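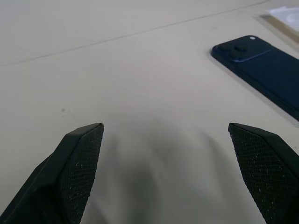 When I rented my first apartment in Kimurville, the lease was four pages and the list of cleaning duties was longer than the lease. I was surprised by this list. It asked that the window tracks be brushed, that the top of the door frames be wiped, and that no dust remain "on any surface." I have thought about these three words for many years. Dust likes some surfaces more than others, and on a pale table you can live with it for a week in peace. Put something black on the same table and every small white speck of lint shows, most of all where the surface has a fine diamond pattern. A tenant who owns black things looks like a dirty person, and a tenant who owns beige things looks like a clean one.

My opinion is simple. I think we ask too much cleaning from people who rent, and we ask it at the worst moment, when they are carrying boxes and have slept badly.

In my second apartment, on Brandano Street, I paid a deposit of $1,725. When I left, in May, I cleaned for two full days. I took out the oven racks and left them in the bathtub overnight. I washed a wall that I had never touched. The landlord kept $52 for "dust, bedroom closet." It is a small sum and I did not fight. But I was angry for a long time, more than for some bigger losses in my life, and I asked myself why.

I believe it is this: dust is not damage. If I break a shelf, I should pay for the shelf. Dust comes from the street, from the sweaters, from our own skin, and it comes also when the apartment stands empty. The closet had new dust before the next person put a shirt in it, I am sure.

Some readers will say that a landlord must have a standard, and without one there would be grease on every stove. I agree with this. I have seen such stoves. A friend of mine rents out a small house in Ramton, and after one tenant she filled 12 bags with garbage. She deserves protection. Still, the rule she uses now is one sentence — leave it so that you would not be ashamed to show it to your mother — and she tells me she has had no quarrel after that.

In the country where I was born, we paid a cleaner at the end, a fixed price written in the contract, up to 40 dollars in today's money for a small place. The tenant swept the floor, gave back the key and went away. I would like to see the same in Kimurville. Put the price in the lease on the first page, and let people leave in peace with their boxes.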